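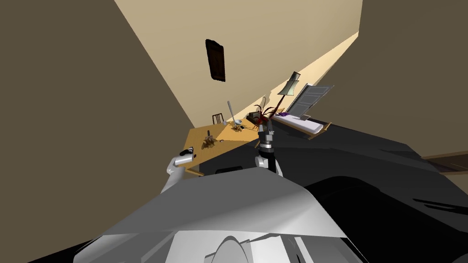 Bring back the paper timetable

Gosach lost its printed bus timetables in August. The council says everything is in the app now, and the app is fine if your phone is charged and you have signal. At the Quartey stop you have neither shelter nor signal.

I catch the 40 to Flikutley most mornings. Twice this spring I have told strangers when the next bus was due — they had no way of finding out. Both had been waiting for one that only runs in term time.

A sheet of paper behind plastic costs very little. Timier still prints its own, and people there read them. We should do the same.

6 May 2018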